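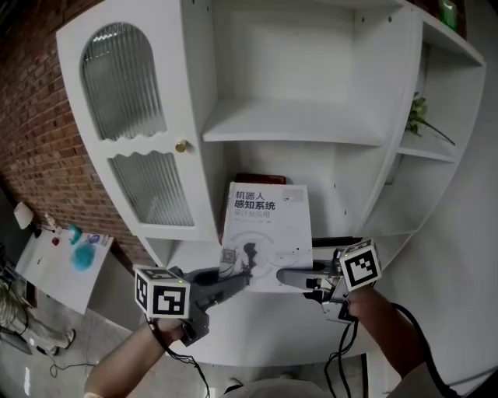 The shelving task is the one I keep coming back to, so I'm going to write down how the collection went this month before I forget the details.

We call the project Pira. The goal is a policy that can put books and small boxes on a shelf and take them off again, learned from examples of people doing it with hand-held grippers. You wear a camera on your head, hold a gripper in each hand, and do the job. The cubes on the grippers carry printed patterns, and the software uses them to work out where each gripper is. No robot has to be in the room, and that is the main reason we can record in ordinary apartments and offices.

The total at the end of January was 3,636 episodes across all tasks. Shelving is the biggest share. I aim for 100 good ones in a session and usually get there by late afternoon, if the cables behave.

Books are harder than I expected. With your fingers you tip a book out by the top of the spine and never think about it. With two grippers you have to squeeze from both sides, and if one side is higher than the other the book turns as you lift. My early episodes are full of small corrections. I left most of them in. A policy that has only seen clean lifts has no idea what to do when the book starts to lean.

The ones I throw out are different. I delete an episode if I drop the book, if I stop halfway to think, or if a cube is hidden for too long. The last kind is the most annoying to lose, because the motion itself can be perfect. Curved shelves and cabinet doors are bad for this. Your wrist goes in at an angle and the pattern turns away from the camera. I now look at the whole path in my head before I start, and I keep my chin down more than feels natural.

Some settings I've settled on, mostly for my own reference:

Start and end every episode with both grippers in view and still.
Change the book's starting position each time, even if only by a little.
Swap the book after every 3 episodes.
Take a break when your forearms get tired – the grip gets sloppy well before you notice it.

I tried Clideo for trimming a few clips to show people and it was fine for that. The real trimming happens in our own script, which also flags any stretch where tracking is lost.

Next is Alcantara, the second site, which has deeper shelves and worse light. I'm planning three sessions there, the first one on Wednesday. I want to see how many episodes survive the tracking check before I change anything in the setup.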